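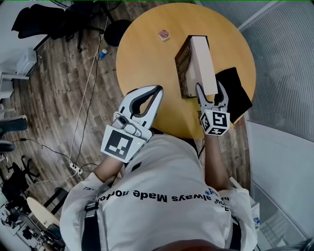 Tala Hamdan: Yo antes de comprar nada mediría la mesa. Lo digo por experiencia, que las redondas engañan mucho y luego cabe la mitad de lo que uno pensaba.

Pregunta: ¿Sirve de algo una mesa redonda de madera clara como mesa de trabajo, o me están vendiendo humo?
Publicada el 05/07/2020 en Hogar y orden > Muebles y espacios de trabajo

Hola a todos. Pongo la pregunta entera aquí abajo porque el primer comentario de Tala ha quedado arriba del todo, cosas de la página.

Tenemos un cuarto con suelo de lamas de madera oscura que hasta ahora hacía de trastero y de despacho a ratos. Hay una mesa redonda de madera clara, un par de asientos negros (una silla de oficina y un taburete redondo), un mueble blanco pequeño pegado a un lado y una regleta blanca en el suelo a la que va a parar todo. La idea era usar la mesa para guardar y sacar cosas de cajas, clasificar lo pequeño y tener la tableta a mano para apuntar.

He leído un artículo en la web de Zidley que dice que la mesa redonda "fomenta el flujo de trabajo" porque no tiene esquinas. A mí eso me suena a que tenían mesas redondas que vender. Llevo 17 días intentándolo y lo único que fluye son los cables por el suelo. En cuanto pongo una caja de pie, una tableta y un par de cosas pequeñas, ya estoy pensando dónde apoyo lo siguiente.

Mis dudas:

1. ¿Merece la pena cambiarla por una rectangular? He visto una de la serie Wasendale por 1,000 euros y me parece un disparate para poner cajas encima.

2. Qué hago con la regleta. Está en el suelo, con un cable blanco y otro negro cruzando la habitación, y las ruedas de la silla tienen que ir a alguna parte.

3. ¿Alguien ha probado los organizadores de cables Joltent? Las opiniones que encuentro son todas de cinco estrellas y todas dicen "muy práctico", así que no me fío.

No me digáis que tire cosas y viva con menos, por favor. Eso ya me lo dice mi cuñada.

2 respuestas

Respuesta 1
de Tran

Cómprate la rectangular y listo. Las redondas son para comer.

Los cables con cinta y ya está.

(A 2 personas les ha resultado útil)

Respuesta 2
de Tala Hamdan

Vuelvo, que antes escribí con prisas y desde el móvil.

Lo de "fomenta el flujo de trabajo" no significa nada. Una mesa es una superficie a cierta altura. Dicho esto, tampoco me creo que la rectangular te vaya a arreglar la vida, y menos por ese precio. He tenido las dos. En la rectangular se acumulan trastos en las esquinas del fondo, donde no llegas sentado, y al cabo de un mes tienes la misma superficie libre que en la redonda y has pagado la diferencia.

Con la redonda el problema es otro: lo que tiene lados rectos no casa con el borde. Las tabletas, las cajas, las bandejas. Si las arrimas al canto queda un pico al aire, y si las metes hacia dentro te comes el centro. Yo hice lo siguiente y me ha durado:

La tableta siempre en el mismo lado, el de la mano con la que apuntas, y bien metida hacia dentro.
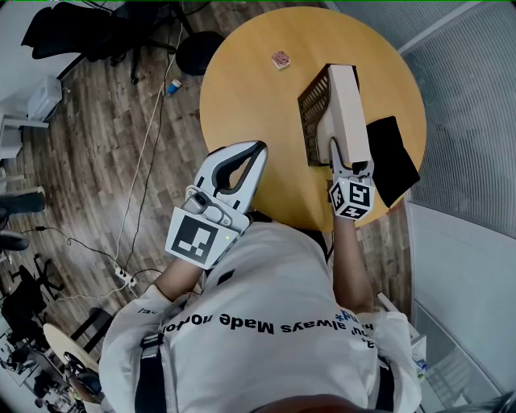

Las cajas, de una en una. Coges la que toca, sacas o guardas, y vuelve al mueble antes de traer otra. Parece una tontería, pero casi todo el agobio de una mesa pequeña viene de tener tres cajas abiertas a la vez - y eso te va a pasar en una mesa de cualquier forma. Si el mueble blanco tiene la parte de arriba ocupada con algún aparato, busca otro sitio para el aparato y usa eso para las cajas que esperan turno.

Las cosas pequeñas que andan por el centro (siempre hay alguna, en mi caso caramelos y gomas de borrar) van a un cuenco. Uno. Si pones dos ya no sabes en cuál buscar.

Sobre los organizadores Joltent: los tuve. Son una tira con velcro por dentro. Funcionan mientras no muevas nada, y cada vez que quieres añadir un cable tienes que abrirla entera. No diría que son malos, diría que por ese dinero compras un rollo de velcro y te lo cortas tú a la medida que quieras. Las cinco estrellas yo también las miraría con lupa.

Lo que no haría es lo de la cinta que dice Tran. Sobre un suelo con dibujo de madera la cinta deja pegote en verano y luego a ver quién lo saca. Además sigues teniendo el cable en medio del paso, solo que pegado. Lleva la regleta hasta la pared, o por lo menos al lado de la habitación por donde no pase la silla, y que los cables bajen juntos por ahí. Si alguno no llega, mejor un cable más largo que una segunda regleta enchufada a la primera. Eso último no lo hagas nunca, por favor.

Y quita del suelo todo lo que no sea mueble. Un vaso o un bote junto al taburete acaba debajo de una rueda.

Comentarios a esta respuesta

Tran: La cinta de carrocero no deja pegote.

Tala Hamdan: A las dos semanas, con sol, sí que deja. Tengo un rodapié que lo demuestra.

Tran: Pues será la tuya, que es barata.

Autor de la pregunta: Gracias a los dos. De momento no compro la mesa. Lo de una caja cada vez lo voy a probar, aunque no acabo de creérmelo: si necesito algo de otra caja a mitad, me levanto, guardo la primera, saco la segunda... Al final me veo dando paseos por el cuarto. Pero bueno, paseos más baratos que la Wasendale.

Tala Hamdan: Si te pasa mucho es que tienes mal repartidas las cajas. Junta lo que usas a la vez aunque no sea del mismo tipo. Yo las tenía por categorías, muy bonitas con sus etiquetas, y no valía para nada.

Autor de la pregunta: Eso me convence más. ¿Y de pie o tumbadas?

Tala Hamdan: De pie ocupan menos mesa y se caen más. Si tienes algo firme en que apoyarlas, de pie. Si no, tumbadas.

Autor de la pregunta: Vale. La regleta la muevo mañana, y ya contaré si el cable blanco llega a la pared, que lo dudo.

Preguntas relacionadas
¿Qué ruedas no rayan un suelo de tarima oscura?
Taburete o silla de oficina para una mesa baja
¿Cómo limpiar marcas de vasos en madera clara sin barnizar de nuevo?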